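Presteck Reports Method for Choosing Grip Force on Wrapped and Soft-Covered Handles

TRERIDVILLE, September 19, 2025 - Presteck today released the results of a study on how a robot gripper can set its closing force when the handle it holds is covered in a soft or wound material. The method, called staged closing, uses the motor current of the gripper and the position of its fingers. It needs no force sensor in the pads. A technical report and the test records are available on request from the Presteck office in Treridville.

Handles covered with tape, foam or overgrip are a known problem for robot hands. The cover gives way before the core does, so the gripper meets resistance early and stops too soon. If the force limit is raised to make up for this, the cover can shift along the core or be marked by the pads. Most published force rules were tuned on bare plastic, metal or wood, and they carry over poorly.

Staged closing splits the grasp into two parts. In the first part the fingers close at a low, fixed speed until the motor current rises above its idle level. The controller records the finger position at that point as first contact. In the second part the fingers close in small steps, with a short pause after each one. During the pause the controller reads how far the current falls back. A large drop means that the cover is still giving way. When the drop between two steps falls below a set limit, the controller treats the core as reached and holds at that force.

The hold force is then checked with a short lift and a small wrist turn. If the wrist camera shows the handle moving relative to the pads, the controller adds one step and repeats the check. After three failed checks the grasp is released and logged as a miss.

The study was run at the Presteck bench in Treridville and repeated on a second bench in Itovville. The Itovville bench used the same gripper design and software but a separate set of handles. The test set held 65 handles, among them racket grips, tool handles and short tubes wound with tape. Across both benches the team recorded 3109 grasps. Each began from an upright start position, with the handle standing between the pads.

Staged closing was compared with a fixed force limit, which is the default setting on the same gripper. Handles slipped less often during the lift under staged closing, and the gain was largest on thick, soft covers. On bare handles the two settings gave nearly the same result. The cost is time. The stepped part of the grasp adds roughly 200 milliseconds on a firm cover and more on a soft one, and the team does not recommend the method for lines where cycle time is the main limit.

Two limits are set out in the report. First, the method reads the cover as a single layer. Where tape overlaps at a seam, one pad may rest on a thicker part than the other, and the current reading then mixes the two. Turning the wrist by a few degrees and closing again fixed most of these cases, but the report gives no rule for when to do so. Second, loose ends of tape or backing near the top of a handle can enter the camera's slip check and be read as motion of the handle itself. A mask that leaves out the upper part of the handle reduced these false readings. The mask is drawn by hand at present.

The pads were not changed during the main test series. A shorter series in August used pads with a different curve. Its results are given in an appendix and are not part of the total above.

The control code was written for a two-sided gripper with curved pads. It reads only current and position, so it can be moved to other electric grippers that report both values at a steady rate. Grippers driven by air are outside the scope of the work.

Presteck will next test the method on handles that are picked up lying flat, where the first contact is often made by one pad alone. The Carrasco bench, now being fitted out, will be used for that series. The company has set no date for a product release based on the method.

Requests for the technical report should be sent to the Presteck press office and should state whether the raw current records are also needed. 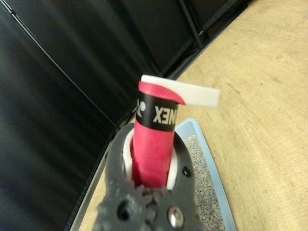

Carrasco asked, in a comment received with the first report requests, whether the drop limit has to be set again as a cover wears and packs down, and said that a single value would be hard to defend on a handle in daily use without a repeat of the test on aged covers.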